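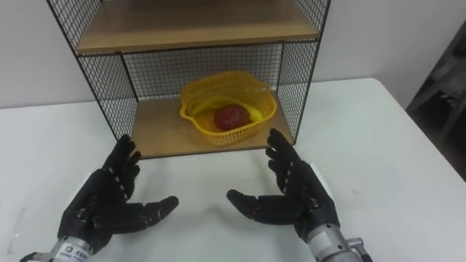
Shelf and basket trial, May report to Cleleo

Of the 1000 you granted, 80 went on the mesh rack and the yellow basket. The rack is neat enough. I doubt it saves any table space - the white top was never short of it.

Ruth Urrego wants the fruit kept on the lower board. I find it easier to reach on the open table, and we have not settled this. 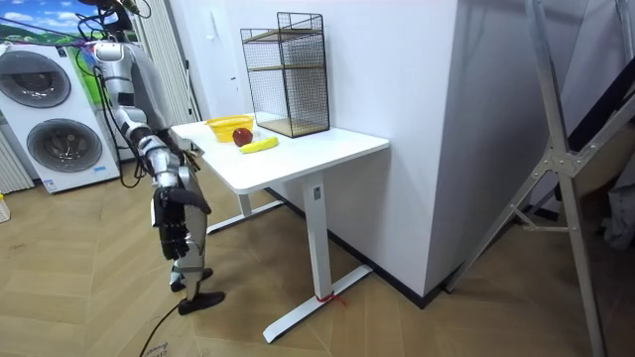
Next month

Hok-lam Tsai will try 2 more racks. I would hold off on buying 4.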